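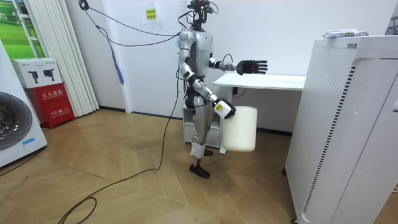
Student Team Puts Two-Handed Tidying Task on a Full-Size Humanoid

The Trotis robotics club has moved its household task project from simulation to a full-size humanoid. The assignment is narrow: hold a bin in one hand, pick up litter from the furniture with the other, and drop it in. The right arm carries a gripper, used to clamp the bin at the rim. The left arm carries a five-fingered hand and does the picking.

Two students share the work. Sneha Lodhi writes the arm planner, and Špela Dimitrov handles grasp selection and labels the recordings. The club's data set stands at 3496 labeled grasps, most of them on soft packaging.
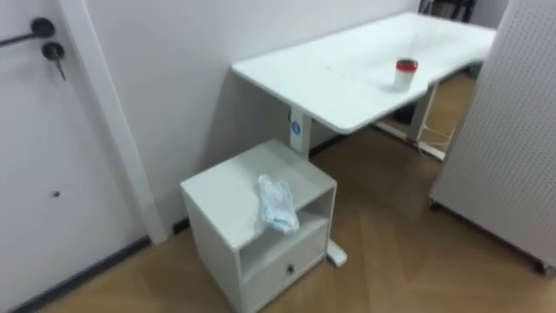

KELLBY, Thursday, May 16, 2024 - Clear plastic bags remain the hardest item on the club's list. A crumpled bag has no fixed shape, and its outline is faint against white furniture. "The planner wants an edge and the bag doesn't give it one," Lodhi said. The current version aims for the highest fold and closes all the fingers at once.

Holding the bin steady is a separate problem. When the left arm reaches out, the planner has to correct at the waist so that the bin stays clear of the legs - a fix Dimitrov added after the first week of trials.
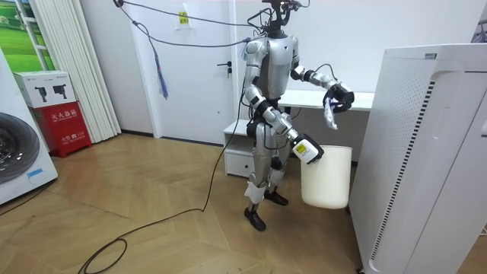

Skimen Student Engineering News, Issue 6, page 2

The club will enter the task in the Dvořáček student meet in December. Rigid containers with lids will be added to the object list before then.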